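Nyanda Computer Refurbishing Room
Inspection checklist for opened desktop computers, with comments

Filled by: Sevim Karabulut
Read and countersigned by: Godfrey Chege
Month: November
Covers: work benches, opened cases, power supplies, storage of parts

How to use: write OK, NOT OK or LATER beside each point. If it is NOT OK, please write a comment, even a short one. A line with no comment does not help the next person who opens the folder.

Part A. Before any case is opened

A1. The power cord is removed from the computer and from the wall.
OK. On bench 3 the cord was removed from the computer only, and the other end was still in the wall socket. I removed it and spoke with Njoroge. He agrees that both ends must come out.

A2. The power button is pressed and held after the cord is out.
OK. Everybody does it, but not everybody holds it long enough. We say to hold it while you count slowly to 12.

A3. The computer has a job card with its number.
NOT OK. Two machines on the shelf by the door had no card. Amna found the cards later under the label printer. Please tape the card to the side panel which stays on, not to the panel you take away.

A4. The wrist strap is tested.
LATER. The tester needs a new battery. I have asked Godfrey for it. Until then use the straps from the new packet, they are the gray ones.

A5. No drinks on the work bench.
OK. One tea was standing on the window sill. The sill is allowed, but I would prefer the table in the corridor.

Part B. Bench and floor

B1. The mat is flat and its ground wire is connected.
OK on benches 1, 2 and 4. On bench 3 the clip was loose in my hand. I tightened it with pliers and it holds now, but a new clip would be better.

B2. Screws are kept in a tray with divisions.
NOT OK. Case screws and drive screws were mixed in one jar. I know it looks like a small thing. A drive screw is finer, and when somebody forces a wrong one, the thread is gone and the drive cannot be fixed in place any more. Neema spent a part of her afternoon to separate them. The Stenley trays from the cupboard have six divisions, please use them.

B3. Cords on the floor do not cross the walking path.
OK. The extension cord behind bench 4 was moved to the wall.

B4. The fire extinguisher can be reached without moving anything.
NOT OK, corrected the same hour. Empty boxes were standing before it. The boxes are now flat and in the paper bin.

B5. Lamps.
OK. The lamp on bench 2 flickers when it is first switched on, then it becomes steady. I would like to change the tube before the winter.

Part C. Inside the case

C1. The power supply is closed and its screws are in place.
OK. I repeat here the rule from last year: we do not open the power supply itself, for any reason. It can keep a charge after the cord is out. If a supply is bad, it goes complete in the red crate and we take another one.

C2. The board is looked at for swollen or leaking capacitors.
OK with a remark. Look from the side as well as from the top, with the hand lamp. A top which is only a little bit round is easy to miss when the light comes from straight above. If you are not sure, call Neema or me and do not put the power on.

C3. Power connectors are pulled by the plug and never by the wires.
NOT OK. I saw one colleague pulling by the wires, and I also do it sometimes when the plug is tight. Press the small lock first, then pull straight. If it does not move, move it very gently from side to side.

C4. Dust is removed with the hand blower, and the fan is held still with one finger.
OK. The Birnar blower is strong enough on the low position. Masks are in the drawer under the blower. The drawer was almost empty, so I filled it.

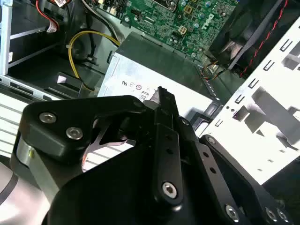 C5. Nothing is left in the case before the panel goes back.
OK. Turn the case carefully to one side and listen. If something rolls, it must be found before the power comes. A lost screw under the board is the worst one, as it can make contact where you cannot see it.

C6. The edges of the case are checked for sharp places.
NOT OK. Amna has a cut on her thumb from the inside edge of a drive cage. It is small and it was cleaned and written in the first aid book. The thin gloves do not help very much against metal edges. The thicker ones from Grulorer are better, but then it is difficult to hold a small screw. My proposal is to wear thick gloves when you lift the cage out, and take them off for the screws.

C7. Memory and cards are held by the edges.
OK. The paper reminder on the wall is old and somebody has written a phone number on it. I will print it again.

Part D. First power test

D1. A second person is in the room.
OK. This was not always so in the summer, when we were few. Please keep it also in December.

D2. The test is made on the socket with the ground fault switch.
OK. The test button of the switch was pressed and it worked. Next time to press it is in 3 months.

D3. If there is a smell or a noise, the power is cut at the wall.
OK. I asked each person to show me how they would do it. Njoroge went first for the button on the computer, and then he corrected himself. The wall is the right place.

Part E. Storage and waste

E1. Coin batteries go in the closed jar, with tape on both sides.
NOT OK. Some had no tape. They were taped on the same day.

E2. Shelves are not loaded too high.
OK. The finished machines are 68 according to the job book, and they stand on the low shelves. Please do not put any machine on the top shelf, also not for one night.

E3. Crates have labels.
OK. The red crate should be emptied, it is heavy already. Two persons for carrying it.

Open points and who takes them

Battery for the strap tester: Godfrey
New clip for the mat on bench 3: Godfrey
Lamp tube for bench 2: Njoroge
Reminder sheet for the wall: Sevim
One more pair of thick gloves, size small: Amna
Emptying of the red crate: Njoroge and Neema

Comment from Godfrey Chege: I have read everything. The battery is ordered and the clip also. About C6, I agree with the gloves as you propose. For B2, I would like the jar to be removed from the room completely, otherwise it will be full again by the next check.

Reply, Sevim: The jar is removed. It is in the kitchen now and it is washed.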